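Group project write up, Mariann Szilágyi + Deolinda Pinheiro, unit 4 (Noise and Health)

## What we wanted to find out

How loud is the Lestbridge dorm laundry hallway at night, and does hanging cheap panels on the wall do anything for the people who sleep across from it. Mariann lives in one of those rooms so we had access and also a motive.

Background, short version. Hard walls bounce sound around. Soft or porous stuff soaks some of it up, mostly the higher sounds. Low rumble (dryers) is harder to stop and goes right through walls. Our textbook says people sleep worse with noise that comes and goes than with steady noise at the same level. We wanted to see if the hallway was more steady or more up and down.

## Method

- Readings with a phone app, same phone every time, held at chest height
- Three spots: laundry door, middle of hallway, outside room 11
- One reading every 10 minutes from 10 pm to 1 am
- Two weeks without panels, two weeks with
- Short survey taped to the doors, 40 handed out

We did not calibrate the phone against a real meter. Asked to borrow one from the Mahmoud building but it was checked out until June. So treat our numbers as comparisons between nights, not true decibels.

Missed a few readings because of midterms. Total we ended up with was 779 after throwing out the ones where somebody was talking right next to the phone.

Survey questions were: how often do you wake up, what wakes you up, what time do you go to bed, do you use earplugs. We should of asked which side of the hall people live on. Forgot. That was a pretty big miss and we come back to it below.

## Panels

We looked at two kinds. Natent foam, which is light and cheap, and the Zultum board, which is denser and screws on at the corners. Went with Zultum. Housing would not let us use adhesive on painted walls and foam with screws just tears. They did OK screws as long as we patch the holes after.
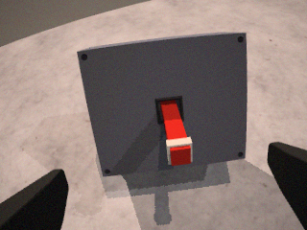 *Fig. 1. Square panel, simulated view, with a dark fastener point near each corner.*

Hanging them took one long afternoon. First row went up crooked, redid it. We left the stretch by the fire door bare on purpose, rules.

## Results

Middle of the hallway got quieter on panel nights. Small change but it was there on most nights, mainly voices and door slams. At the laundry door almost no differance. Outside room 11 a bit better before midnight and then the same as before.

Biggest thing in the data was the time, not the panels. Loudest stretch was always 10:30 to 11:30, when everyone moves their stuff to the dryers. After that it drops fast whatever is on the wall.

Survey: more than half came back. Most common answer for what wakes people up was doors. Dryers were second. A couple people wrote in "roommate."

## Problems

Phone app. Missing hall side on the survey, so we can't match answers to distance. Also the second two weeks had a holiday weekend in it and the dorm was half empty for part of that, which makes the panels look better than they should. We took those nights out and the middle spot was still lower, but now with fewer nights to go on.

Only one building. Carpet in ours, tile in others.

## What we'd recommend

Fix the door closers first. Cheaper than panels and doors were the number one complaint. Then maybe laundry closing at 11. Deolinda thinks people will hate that and she's probably right, she does hers at midnight.

If housing does want panels, put them mid hallway and don't bother near the laundry door.

## Who did what

Mariann: night readings, survey. Deolinda: graphs, panels, most of the writing. Both: patching. Spreadsheet is in the shared folder, tab 2 is the clean one, ignore tab 1.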